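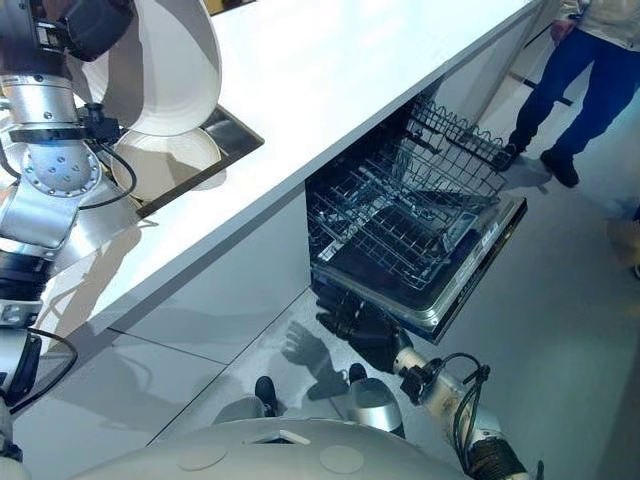
Informe de avance: demostraciones de cocina, segundo tramo de la ayuda

Hola a todos en Plasell:

Os debía este informe desde principios de julio y aquí está por fin, con algo más de miga que el anterior (que me quedó bastante flaco, lo reconozco). Voy a intentar contaros en qué punto está la tarea del lavavajillas, qué hemos cambiado en la teleoperación y para qué os voy a pedir un poquito de paciencia con el calendario.

Cómo vamos de datos

A cierre de este informe tenemos 1467 demostraciones guardadas y revisadas de la secuencia del lavavajillas: abrir o sujetar la puerta, coger un plato del fregadero, llevarlo a la rejilla y soltarlo entre las varillas. ¡Estoy muy contenta con esa cifra! En el plan que os mandamos al principio no habíamos separado bien las demostraciones completas de las parciales, y ahora sí: una demostración solo entra en el recuento si el plato acaba en su hueco y la puerta no se ha movido de donde debía estar. Las parciales las guardamos aparte, con su etiqueta, y creo que nos van a venir muy bien para enseñarle al modelo a recuperarse cuando algo se tuerce.

La mayor parte se ha grabado en la cocina de pruebas de Notascombe, que es la de los muebles blancos brillantes. Bonita es un rato, pero para las cámaras es un suplicio: encimera que refleja, frentes que reflejan, suelo que refleja, y encima platos blancos. Al principio pensé en pedir que pusieran vinilo mate en los frentes, y luego decidimos dejarlo todo como está, que las cocinas de la gente también brillan. Lo que sí hacemos es variar las luces entre tandas y grabar algunas a última hora de la tarde, con las sombras bien marcadas en el suelo.

La teleoperación a dos brazos

Aquí está el grueso del trabajo de estos meses. La tarea es asimétrica: el brazo izquierdo lleva la pinza y se ocupa de los platos, y el derecho lleva la mano de varios dedos y se encarga de la puerta. Suena sencillo y a mí me costó horrores pillarle el truco. Cuando estás pendiente de que el plato salga del fregadero sin rozar el borde, se te olvida por completo la otra mano, y la otra mano está curvada sobre el canto de la puerta del lavavajillas. Si la dejas caer un poco, empuja hacia abajo; si la subes, arrastra la puerta contigo.

Lo hemos resuelto a medias con un modo de «mano fija»: el operador aprieta un pedal y el brazo derecho mantiene la postura con cierta blandura, mientras el izquierdo sigue obedeciendo a los mandos. Con el modo activado, aprender la tarea se ha vuelto muchísimo más llevadero. Calculamos que un operador nuevo necesita ahora unas sesiones de rodaje menos, aunque no os voy a dar un número porque todavía no lo hemos medido en condiciones.

El sistema de mando sigue siendo el de Kaczorowski, con la última versión del software. Tuvimos una racha mala con los retardos: el brazo llegaba tarde a los giros de muñeca y los platos se inclinaban de más. Bajamos el periodo de control, fijamos la grabación a 50 fotogramas por segundo y el problema se quedó en casi nada. Queda un tironcillo al arrancar el codo izquierdo — molesto, pero se aprende a anticiparlo.

Los platos del fregadero

Un apartado propio, que se lo ha ganado. Coger un plato que está de pie es fácil. Coger uno que ha quedado ladeado en el fondo, apoyado sobre el canto, es otra historia, y ahí se nos va casi todo el tiempo. Estamos probando 2 estrategias de agarre: entrar desde arriba por el canto más alto, o empujar primero el plato contra la pared del fregadero para que se enderece. La segunda es más lenta y a mí me gusta más, y las políticas entrenadas con ella se atascan menos. Eso sí, hay que enseñarla con mucha calma, sin corregir a mitad de movimiento, que luego el modelo copia los titubeos tal cual (¡tal cual!, incluido mi vicio de parar justo encima del grifo).

Seguridad y supervisión

Seguimos con una persona de pie junto al lavavajillas en todas las tandas, con la parada de emergencia a mano. Me preguntasteis en la última llamada si se podía prescindir de ella y ahorrar esas horas. Mi respuesta es que de momento no: mientras haya vajilla en el aire y una puerta abierta a la altura de las espinillas, prefiero gastar ahí el presupuesto.

Lo que viene y lo que os pido

En las próximas semanas queremos pasar a la rejilla superior, que queda más metida bajo la encimera y obliga a trabajar con menos visión. También toca repetir una parte de las demostraciones en la segunda cocina, la de Prasiria, con muebles de otro color y el fregadero al otro lado. Para eso necesito que nos confirméis 48 horas más de operador, cargadas a la partida de personal, y que me deis margen hasta septiembre para entregar el conjunto completo. El presupuesto de material no lo tocamos, nos sobra con lo que hay.

Os adjunto las tablas por tanda en la carpeta de siempre. Si queréis ver una sesión en directo, avisadme con unos días y os busco un hueco por la mañana, que es cuando mejor nos va la conexión.

Un abrazo y gracias por la paciencia.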